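How do TV talent shows count all those votes?
September 10, 2019

Have you ever shouted at the telly when your favourite dancer got sent home? I have. Lots of times! So I went and found out what goes on between you pressing the button and the presenter opening that envelope.

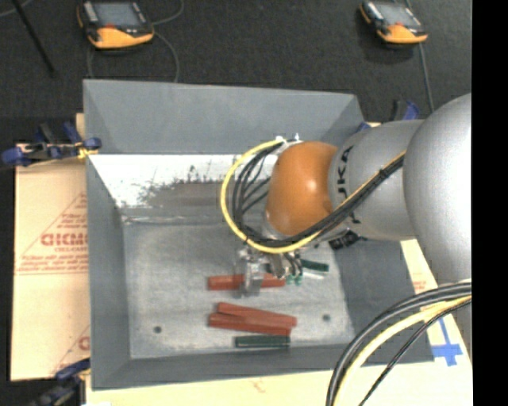 First, the judges have their say

Let's make up a show and call it Pesgate Steps. It has 4 judges, and each one gives the dancers marks out of ten. Add them up and you get the judges' score. If a pair called Team Nisby get 33 out of 40, that's a pretty good night (I'd be thrilled with 33, I can't even do a cartwheel).

But lots of shows don't use that number just as it is. They turn it into places instead. The top pair gets the most points, the next pair gets one fewer, and so on down to the bottom.

Then it's your turn

People at home vote by phone, or online, or on an app. Every vote goes to a big computer, which adds one to the right dancer's pile. It does this over and over, very fast, until the presenter says the lines are closed. Votes that come in after that don't count, and some phone votes still cost money - so always ask a grown-up first, and never after closing time!

Now the votes are turned into places too. Say Team Jirex get 200 more votes than anybody else. They come top with the public, and they get the top points. If they'd won by a single vote they would get exactly the same. I thought that was a bit unfair when I first read it, but it does keep things close.

Putting it all together

Add the judges' points to the public's points and you have the final list. Sometimes two pairs end up level. Many shows then say the public's favourite goes higher, so your vote really can save somebody the judges didn't like much.

Who checks it?

Big shows often ask people from outside the programme to watch over the count and make sure the rules are followed. The presenter usually finds out very late, sometimes through a little earpiece. And that long, long pause before the name? That's just to make us squirm.

Try it at home

Get your family to do a silly dance each, pick some judges, and let everybody else vote on scraps of paper. My brother came last at ours and he's still asking for a recount.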